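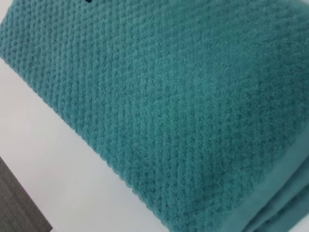

Wrist cam view, teal towel, folded.

Towel folding demos: how many is enough, and do I keep the half-folded starts?

ioyer_bench
Posted 17 December 2019

I'm collecting demonstrations for a towel folding policy. One arm, teleoperated, wrist camera plus one overhead. So far I have 125 episodes, all with a terry towel on a white table. Each episode starts from one of three states: flat, folded once, or dropped in a heap. I log joint positions, gripper opening and both video streams.

Training on the first 50 gave me a policy that reaches for the towel and closes the gripper in the wrong place most of the time. Adding the rest helped, but it still mixes up the hem and the fold. When it grabs a fold it picks up two layers and the whole thing slides.

Two questions. Do I need more episodes or better ones? And should I drop the episodes that start with the towel already folded once? My labmate Florence wants them out. I want to keep them.

Ilango

petrenko_z

How close is the wrist camera when the gripper closes? On ours the last part of the approach was useless, all cloth and no edge. The policy was working from the overhead view at that point whether we liked it or not.

Also, are you recording at a fixed rate or only when the arm moves? We had long pauses in our data from the operator thinking, and the policy learned to pause too. It would stop over the cloth and sit there until we hit the stop button. Trimming the pauses fixed more than the next month of collecting did.

Zachary

ioyer_bench

Fixed rate. I hadn't thought about the pauses. I checked a handful of episodes just now and there are long stops before nearly every grasp, mostly mine. Florence is faster on the controls.

On distance, it depends on the approach. I come in low and at an angle, so there is usually an edge in view until quite late.
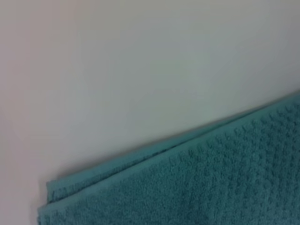

The trouble is that the overhead camera is too far away to tell a hem from a fold, so if the wrist view doesn't settle it, nothing will. I could move the overhead mount down but then I lose the far side of the table, and the heap starts need that side.

simdale_shirley

I'd go the other way from Zachary on trimming. If you cut every pause you also cut the frames where the operator is lining up, and those are slow for a reason. We trimmed hard on the Simdale set and the grasps got sloppy. Set a limit on how long a pause can be and leave the short ones alone.

On the folded starts, I'm with Florence. Get flat working first. Mixed start states with 125 episodes is spreading it thin.

Shirley Hawthorne

petrenko_z

A limit is still trimming. But fine, we cut anything where the joints didn't move at all, and lining up is slow movement, so it stayed in.

fcormier

Florence here, since I'm being quoted. My problem with the folded starts isn't only the number. We never wrote down which ones are folded once and which got folded again when somebody reset the table in a hurry. So the start label is wrong on some of them and I can't say how many. I would sooner throw them out and collect again with a proper reset sheet than try to guess from video.

ioyer_bench

You can tell from the video in most cases.

fcormier

Most, yes.

adesuwa_o

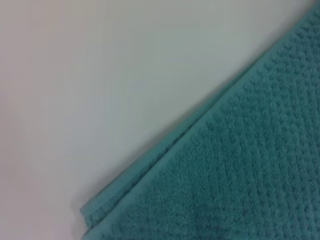

Labels for cloth state are worth doing by hand, even if it's dull. We did it on the Horkis project, and 91 percent of our bad grasps came from episodes where the start state was labeled wrong or not at all. You don't need a fancy tool, a spreadsheet with the episode number and two columns will do. Look along the hem for a second edge. If the towel is doubled there is often a narrow step where the lower layer sticks out past the upper one, like near the bottom left of the towel here, and that is enough to mark it as folded without watching the whole episode. Where the layers line up exactly you won't see the step, so mark those unknown and leave them out of training.

So I disagree with Shirley and Florence. Keep the folded starts, but only the ones you can label with confidence.

Adesuwa

simdale_shirley

I can live with that if the label goes in as an input. If it's only used for sorting, the policy still has to work it out from pixels and you're back where you started.

adesuwa_o

We used it for sorting only and it was good enough. You won't have the label at run time unless you train something to predict it.

ioyer_bench

OK. Plan for now is to label what we have by hand, cap the pauses, and retrain on flat plus the confident folded ones. Florence is writing the reset sheet. I'll also try a second towel with a plain weave, because everything so far has the bumpy pile and I suspect the policy is using it to find the edge.

petrenko_z

Do the second towel after the retrain. If you change both you won't know which one did it.

fcormier

Agreed. Reset sheet is in the shared folder, Ilango. Please fill in the operator column too.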